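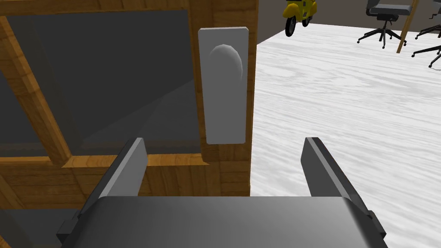

Open day at the Wiegand, the old hosiery works the Lalmont building society is helping turn into move-on flats. Got there at 11, two buses, late. Queue for tea already. Their money pays for the deposit scheme and a support worker 2 days a week, which is less than I'd thought. Furniture comes through Grerkero, secondhand mostly, and people choose their own. Wooden cabinets with a warm orange-brown grain are the sort of thing I'd pick, my gran had one. Anyway. 397 applications for help last year, they said, accross the county. Didn't get a figure for how many were housed, must ask.

Upstairs still smells of paint. Shared kitchen good, laundry tiny.

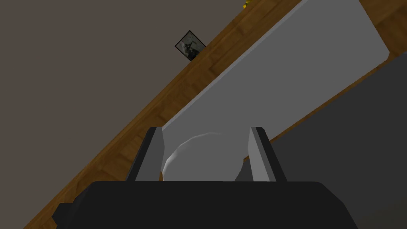

## Flavenari café

Ground floor, run by tenants. Soup and a roll, fine. Till broke so cash only. Noticeboard had the members' vote on it, closes in November, form is on thier website.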